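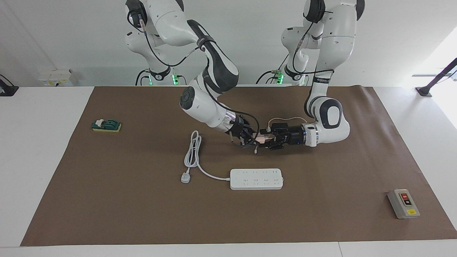 Bench 2: toggle switch, power strip and push-button box on the paper mat.

Home | Projects | Reports | Funding | Contact

Progress report to the Jullard fund, small electrical sorting and reuse project
28 May 2025

Short one this time, busy month. Headings same as last report so you can lay them side by side.

Where we are

Bench room is set up and in use. White tables, brown mats on top, plain wall behind. The mats were the best small buy of the grant so far - small parts show up well on them and they come off in one go when they need changing. Corners lift a bit. Will try a different tape.

Three kinds of item on the list for this stage:
- power strips, with cord
- toggle switches on a base plate
- push-button switch boxes

Power strips are most of what comes in. Venix sends them mixed in with everything else, cords tangled, no labels. Sorting the cords is the slow part, slower than we said in the proposal. We now coil each cord before the strip goes anywhere near the shelf. Should of done that from the start.

Toggle switches going fine. Yellow base plates are staying on, they make the switch easier to pick up and to stack. Button boxes are slower, the lids vary and so do the screws.

Spending

Of the 3,000 for this stage, most has gone on tables, shelving, mats and storage bins. Receipts attached seperately. Under on bins, over on shelving. The Ruletti shelving came in higher than quoted and we had no time to shop around. Happy to talk through if it's a problem.

Numbers

Target was 100 items through the bench by the end of this stage. We will be 15 short. All of the gap is button boxes. Storage is at 8 full bins, labeled by type, and the shelf by the door is full, so the next delivery needs a home before it arrives.
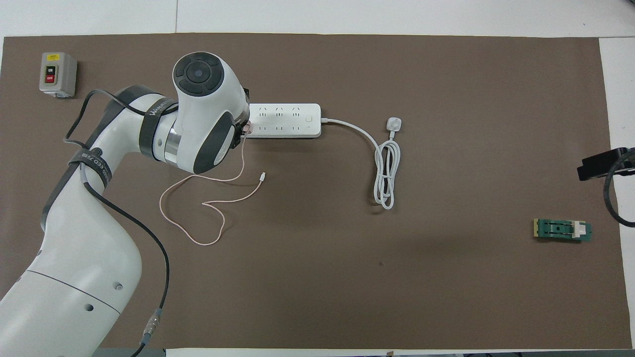 Problems

Bench space. A strip with its cord takes up more of the mat than we planned for, and when it shares the table with the small parts things get crowded. Want to try strips on one table and switches on the other.

Labels. The printed ones peel off the white plastic. Tie-on tags are better - ordered, not here yet.

Deliveries. Ó Ceallaigh has asked if they can send their old strips to us as well. Have said yes in principle, no start date. Would rather clear the button boxes first.

Next stage

- split the two tables by item type
- tags on everything that is already in bins
- finish button boxes
- agree a delivery schedule with Venix, smaller loads, more often
- first shelf of sorted stock ready to go out in September

Need from you

An OK to move what is left of the bins money over to shelving. Also whether you want the item list as a spreadsheet again or if the paper copy will do.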